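Trade Newsletters and Small Manufacturers: What Four Firms Send and Who Opens It

Project report, Marketing Communication for Industry
Fatemeh Farahani
Submitted 4 Jul 2018

1. Background

Small manufacturers have used printed newsletters for a long time, and most of the ones I contacted for this project had moved to email at some point. The question I started with was a simple one: does an email newsletter from a small industrial firm bring in requests for quotes, or is it mainly read by people who already buy from the firm?

My supervisor suggested narrowing it down. I ended up looking at firms with fewer than 100 employees that sell to other businesses and that had sent a newsletter at least once a quarter in the past year. Four firms agreed to take part. Two of them asked that their sales numbers stay out of the report, and I have left sales numbers out for all four so that they are treated the same.

2. The firms

Nirley makes sheet metal enclosures and small brackets. It sends a newsletter every month, written by the office manager.

Misport sells and repairs conveyor parts. Its newsletter goes out every two weeks and is mostly a list of what is in stock, with prices.

Llewellyn makes heating equipment for test benches and school workshops. It sends one long newsletter each quarter. An outside writer puts it together from notes the engineers send in.

Trustton does contract machining. It had been sending a newsletter monthly, stopped over the winter, and started again shortly before I made contact.

3. Method

I did three things. First, I read every issue each firm had sent in the past year and sorted the articles by type. Second, I looked at the open and click reports from the mailing software, which each firm exported for me. Third, I sent a short survey to a sample of subscribers.

The sorting used five types: product news, stock and price lists, how-to articles, company news (new hires, trade shows, anniversaries), and other. I did the sorting alone. A classmate sorted one quarter of the articles again as a check and we disagreed mostly on the line between product news and how-to articles. Many of the Llewellyn articles start as one and turn into the other. We agreed to sort by the headline, and I went back and redid the whole set that way.

The survey went to 300 subscribers, the same number from each firm's list. It had six questions and took a few minutes. I got fewer answers from the Trustton list than from the others. I think the long gap in its mailings is part of the reason, although I can't show that from the data I have.

4. What the newsletters contain

Nirley's newsletter is close to half company news. The office manager told me she writes what she hears in the break room and fills the rest with whatever the shop floor has finished that month. There is usually one product item near the bottom.

Misport's newsletter hardly changes from issue to issue. The layout is a table with a sentence or two on top. It has no articles in the normal sense, and I had to put almost all of it under stock and price lists.

Llewellyn's newsletter has the most how-to writing. Recent topics were cleaning heating surfaces, choosing a timer, and reading an electrical rating label. The articles are long, and a few run past what would fit on two printed pages.

Trustton's newsletter was hard to sort, as the style changed after the break. Before it, the issues were mostly company news. After it, they were short notes about spare machine time, written like classified ads.

5. Opens and clicks

I don't put much weight on open rates. Some mail programs block the tracking image and others load it without a person reading anything. Clicks are a better sign, and the differences between the firms were clearer there.

Misport had the highest share of subscribers who clicked on something. Its readers clicked on part numbers, and often came back to the same issue days later. This fits what the survey answers said. Several people wrote that they keep the email in a folder and use it as a catalog.

Llewellyn had fewer clicks per issue, but its old articles kept getting them. One how-to article from September was still being clicked in the spring, when I pulled the reports. None of the other three firms had an article like that.

Nirley had a good open rate and few clicks. There is not much to click on. The company news items don't link to anything, and the product item usually has a phone number in it and no link.

Trustton's clicks went up after the restart. I only had a few issues to compare, so I would treat that with caution – another half year of mailings would say more.

6. Survey results

The main question asked people whether they were a current customer, a past customer, or had never bought from the firm. Current customers were the largest group on every list. On the Llewellyn list there was also a sizeable group who had never bought anything. Many of these gave their job as teacher or lab technician.

A second question asked whether the newsletter had ever led them to ask for a quote. Misport readers said yes most often. Llewellyn readers said yes less often, but those who did were more likely to be new customers. Nirley readers mostly said no, and a few added that they like getting it anyway. One wrote that it was the only supplier email he reads to the end.

The open comment box was useful. The complaint that came up the most, on all four lists, was that emails were too hard to read on a phone. Misport's table is the worst for this. On my own phone the price column ends up off the right side of the screen.

7. Images in the newsletters

I added this section after my midterm review, when it was pointed out that I had only looked at the text. Nirley and Trustton use phone photos from the shop. Misport uses no images. Llewellyn uses a mix of photos and computer-made pictures. I did not measure whether images change the click rate, and none of the firms had tested it.

File size is a practical matter. Several of the Trustton photos had been sent at full size, and the emails loaded slowly on the connection in our department. I suggested a limit of 200 KB per image, and the firm said it would try this.
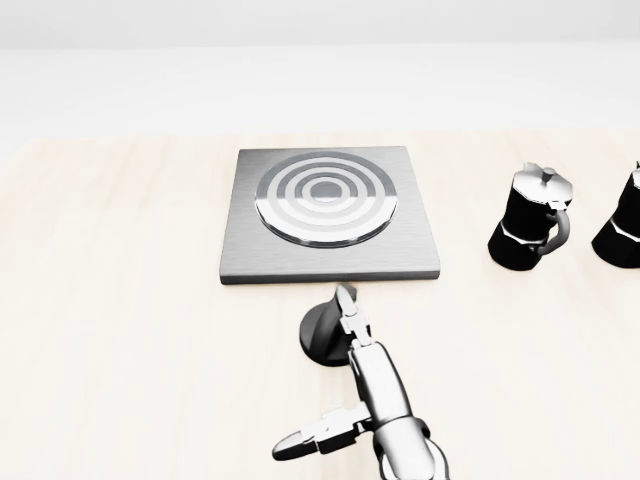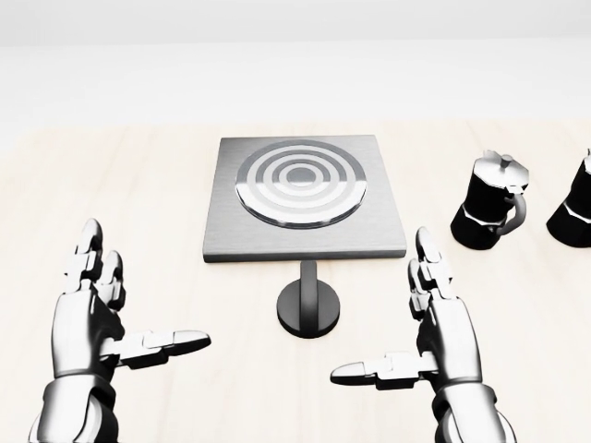 Computer renderings, each with a square metal plate on a light wood tabletop.

8. Discussion

The answer to my starting question depends on what the newsletter is for. For a firm that sells parts people reorder, a plain list sent often seems to bring in requests from people who are customers already. For a firm whose products need some explaining, longer articles reach people outside the customer list, but slowly. Company news seems to keep people reading. I found no sign that it leads to quotes, though the survey did not ask about word of mouth, and it should have.

There are limits to this. Four firms is a small group and they differ in more ways than their newsletters. People who answer a survey about a newsletter are probably the ones who read it. I also had no way to match a quote request to a click, because the mailing software and the order systems are separate at all four firms.

9. Recommendations to the firms

Nirley: add a link to every product item, and keep the company news.

Misport: change the table so it can be read on a phone. A single column with the part number and price on one line would do.

Llewellyn: put the older how-to articles on the website in one place, with a sign-up box on each page.

Trustton: pick a schedule and stay with it for a year. Two issues a quarter would be enough.

I sent each firm its own results before handing in this report. Misport has replied and asked for the survey form so it can run the survey again next year. The form and the sorting sheet are in the appendix.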